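3.2 What people told us about front-desk furniture

I went into the Wustdale interviews expecting complaints about software. We talked to 48 receptionists at small clinics and libraries, and most of them wanted to talk about their desks! Kenneth Cairns, who coded the transcripts with me, ended up adding a whole new category for it (we called it "reach").

Straight desks got the mildest comments. Curved ones split people right down the middle — some loved having everything at arm's length, and others said paper slid into places they couldn't get at. One woman at the Radebe branch told us she'd spent nearly 20 minutes hunting for a visitor form that had gone behind a shelf. I believe her, my own desk does the same thing. 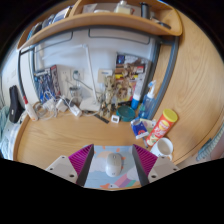 Figure 2. A curved wooden desk with a shelf above it and a mouse pad in the foreground.

Age of the building mattered less than I'd guessed. Salley opened in April and its staff grumbled just as much as the people at Rakine, who've had the same counters for decades. We come back to the shelf question in Section 4, where the survey answers make it a bit messier.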